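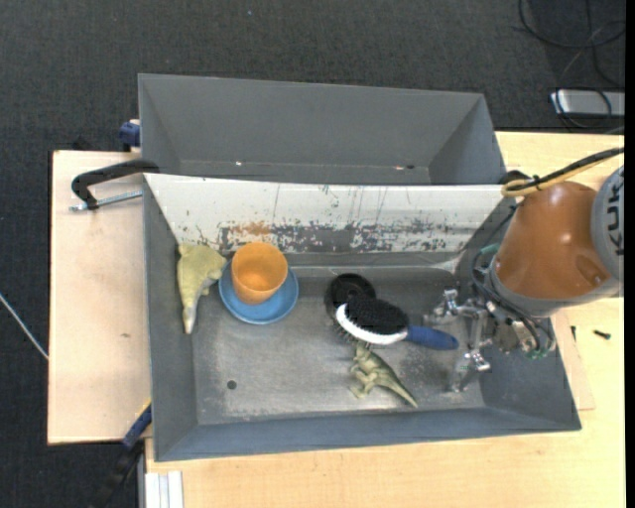
Indstead sorts, grades and repacks mixed household goods for resale shops, child care centers and furnished-rental operators. Goods arrive unsorted and leave as labeled sets. The first stage is bin sorting. Everything from an incoming carton goes into a gray metal bin on a wooden table, whatever it is: a blue plate with an orange cup standing on it, a hairbrush, two toy dinosaurs in different greens. A second bin is kept directly behind the first. The bins are scuffed and scratched from use, and we replace one only when the metal has a sharp edge or no longer sits flat.

Scope of work

Items are separated into four streams: tableware, toys, personal care and unclassified. Stacked pieces are always taken apart before grading, as a cup can hide a chip in the plate under it. Toys are checked for splits at the legs and tail. Personal care items with bristles are not resold and go to material recovery. Anything the sorter cannot name goes to the unclassified stream and is looked at again at the end of the shift.

Grading uses two passes by different people. If the two grades disagree, the lower one stands. Each finished lot is limited to 200 pieces and carries a lot sheet with the intake code, the stream and both sets of initials.

Company background

Indstead was set up by Murray McIntyre and Yvette Kennedy, who had previously run the returns floor at Lenihan. The first site had 2 tables. The present site has 16, all at the same height, with dark carpet on the floor to cut noise and to limit breakage when something is dropped. We employ 35 people. In January we took over the repacking work formerly done by Fodenico, including its carton stock and most of its shelf labels, which are still being changed over.

Responsibilities

Yvette Kennedy – intake and scheduling
Carter Fortin – grading standards and lot sheets
Mirjam Schnyder – toys and child care accounts
Réjean Caron – tables, bins and shelving

Murray McIntyre handles contracts and pricing.

Lot records are kept in Tuva, our in-house stock system. Customers with an account can look up any lot by its intake code – the code is printed on the short side of the carton. Requests for a regrade must include that code and be sent before the carton is broken down.

We do not accept glass, batteries, medicines or opened cosmetics. Cartons containing them are returned at the sender's cost.

Page last revised 2020-06-05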